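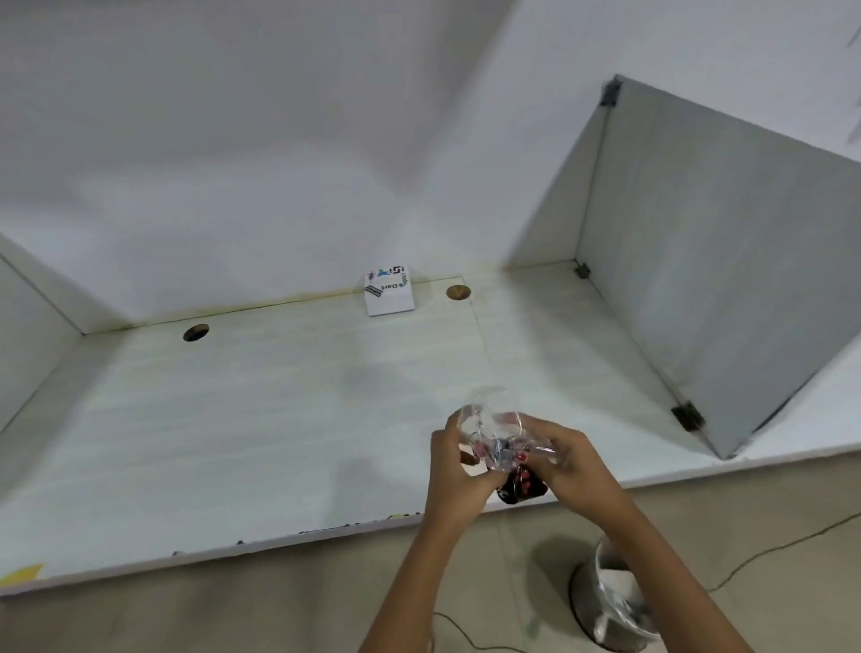 How should a school club split its practice time between programming the arm and building it?

Give building the first half of the season and programming the second, with one short session of overlap so the coders know what the arm can reach.

Home | Topics | Clubs and Schools | Ask | Log in

Pick-and-place task: our gripper drops soft packages
Posted in November by clarthorpe_robotics

I help with the after-school robotics club at Clarthorpe. We have 11 students and we are entering the Zengate challenge, where the arm has to pick up wrapped items and put them in a bin. Hard boxes are fine. Anything in loose plastic slips out or gets stuck to one finger and won't let go. We use the Makport two-finger kit with the flat plastic pads it came with. Budget is close to nothing. Do we change the pads, the code, or both?

gearbox_mom
Pads first. We glued strips of rubber shelf liner on ours and the drops mostly stopped. Use double-sided tape the first time so you can peel it off if the students want to try something else. Wipe the strips before each run, they pick up dust fast.

orozco_lab
Our team at Orozco had the same trouble last season. Three things to check:

Closing speed. If the fingers snap shut, the plastic slides out ahead of them. We slowed the last part of the close and held for 2 seconds before lifting.

Grab point. Aim for the item inside and leave the loose plastic alone. Have a student pick the package up by hand a few times and watch where the fingers end up, then set the arm to match.

Release. For the sticking, open wide and back the arm straight up. Ours used to swing sideways while opening and dragged the wrapper along.

Test each change with 36 picks and write down the drops. We used to do 5 and the results were all over the place. Also check the rules on pad material before you glue anything, some events limit it.

tapedeck
Get a suction cup. Way easier. Not sure it works on wrinkled plastic though, ours was for cartons.

Contact | Terms | Copyright Makers Help Board | Back to top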